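I finally got to the Zerari open day in May, after missing it two years running, and I'm still buzzing! It's a half-hour walk from Wamside station (take the side gate, the front one was locked and I did a full lap of the building to learn that). Coffee was free, the line was long, and I skipped the welcome talk and went straight to the living room setup.

Aparecida Aguiar runs the collection team there, and she let a handful of us stand close while they worked on cushions. One chore, over and over: reach for the cushion on the sofa, get a hand on each side, lift.
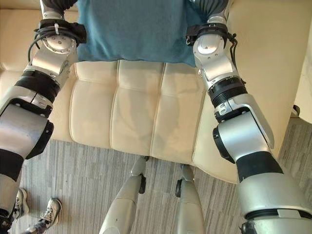

I asked how many times you have to do that before the model gets anything out of it. She said their cushion set stood at 3112 examples that Sunday morning, and the first 1000 were mostly thrown out, which made the guy next to me groan out loud. Too tidy, she said. The cushion always started in the same spot, so the model learned the spot and got lost anywhere else. Now they shift things between runs, and the clumsy grabs stay in as long as they're labeled.

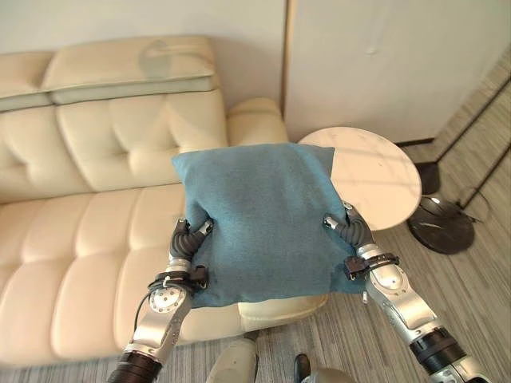 The labeling was the part I could have watched all afternoon. Each run gets a start mark, an end mark and a short line of plain text, and a second person checks it. A good day is around 20 runs an hour, less if people like me keep asking questions (sorry, Aparecida!).

I also ducked into the Fagundes booth, mostly grippers and brochures, and missed the Allmont demo completely. If you go, do Allmont first, they pack up at three.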